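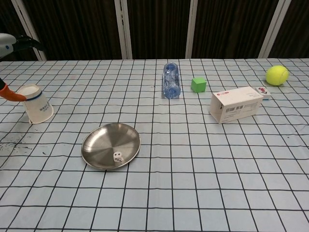
A practice table at Urnwood, with a gripper at a paper cup. The tennis ball and the green foam cube are regulars.

Let the Robot Have the Night Shift, and Let Us Have the Table

I have worked in returns for most of my adult life, and I want to make a case for the machines. Not all of them, and not on any terms, but after a year of working next to one at Urnwood I'm a good deal more excited about my job than I was before it came, and I think the reasons are worth setting down while the argument in our building is still going.

Returns is the part of a warehouse people don't picture. Orders go out in neat boxes and come back in whatever the customer had in the kitchen. A tote lands in front of you and you reach in and sort: resell, repair, recycle, trash. On a busy shift one person handles 1000 items. Your hands learn it before your head does. A thin plastic bottle you pick up one way, a paper cup another way (low down, and gently, or it folds), a ball you cup from above. I had never put any of that into words until we were asked to help teach it to an arm.

The arm came through a company called Halden, and the deal our managers struck was that it would learn on our floor, with our people, before it sorted a single paid item. So a corner of the building got curtains and a table with a grid cloth on it, and for a good part of the year a few of us spent part of every shift in there, setting out objects and guiding the gripper to them. A steel plate. A die. A mahjong tile, small and smooth and a real pain. We'd start an arm run, reset the table, start another. Thirty people work our shift, and I think nearly everyone has had a turn by now.

I know how that sounds. The old joke about digging your own grave went around the break room in the first week, and I laughed at it, and I also lay awake over it. What changed my mind was the work itself. When you have to show a machine how to take hold of a cup lying on its side, you find out how much you know. Do you go for the rim or the wall? What do you do with the other finger? How hard is too hard? Two of my coworkers had a twenty-minute argument about the right way to pick up a flat box, and it was the best conversation about our trade I'd ever heard in that building. For years our skill had been called "general labor" on the schedule. Suddenly there were engineers writing down what we said!

That's the first thing I'd tell anyone facing this at their own workplace: get in the room early. At Cilleck, the site across the river, the arms arrived already trained and bolted down, and the people there were told to keep out of the way and clear the jams. I've talked with plenty of them at the bus stop. They don't hate the robots, they hate being the robots' janitors. It's the same kind of machine and a very different job.

The second thing is about bodies. I'm fond of my coworkers and I've watched too many of them leave with wrists that no longer turn and shoulders they can't lift over a steering wheel. The worst of it was always the overnight backlog, the stuff that piled up after the evening trucks and had to be gone by six in the morning. Since September the arm has taken most of the easy part of that pile. It's slow. It drops things, it dithers, it will sometimes make three passes at a bottle a child could grab. But it does its dithering at two in the morning, when I'm in bed, and I'll take that trade every day of the week. I sleep at night now, which I hadn't done regularly in years, and I've started cooking breakfast like a person in a cereal commercial.

What's left for us is the interesting stuff. The arm sends over anything it isn't sure of, so my bench gets the odd shapes, the tangled cords, the coffee maker with somebody's spoon in it. I make more decisions in an hour than I used to make in a shift. It's more tiring in the head and far less tiring in the back, and I go home with something to talk about.

Now for the part where my enthusiasm gets some people annoyed with me. The gains are real and they don't share themselves out. When the arm went live, 21 of us signed a letter asking for three things: that no one lose hours in the first year, that time spent training the machine be paid at the lead rate, and that recordings of our hands be used for teaching the arm and never for grading us. We got the first two. The third is still being discussed, and I think it matters the most. A log that shows how to lift a cup well can also show who was slow after lunch. I'm happy to teach. I don't want to be timed by my own student.

There's also the question of who comes in after us. Easy sorting was where new people started, and it's where I started. If the simple items all go to the arm, a beginner walks in and meets the coffee maker with the spoon on day one. My answer would be to put every new hire at the practice table for their first couple of weeks. It's slow there, it's quiet, mistakes cost very little, and they'd pick up the trade and the machine together. I've pitched this twice. The second time somebody wrote it down.

A friend of mine at Hunt, a smaller outfit that handles hospital linen, says I've gone soft and that it'll all look different when the numbers get tight. Maybe so. I'm 70 percent sure we'll be fine, and I'd rather spend my effort on the other part than on wishing the arm back into its crate. The people I worry about are the ones with no letter and no table, who'll meet their first robot on the morning it takes over their station.

As for me, I'm on the practice rota again next week. We're supposed to move on to socks, and I have opinions about socks.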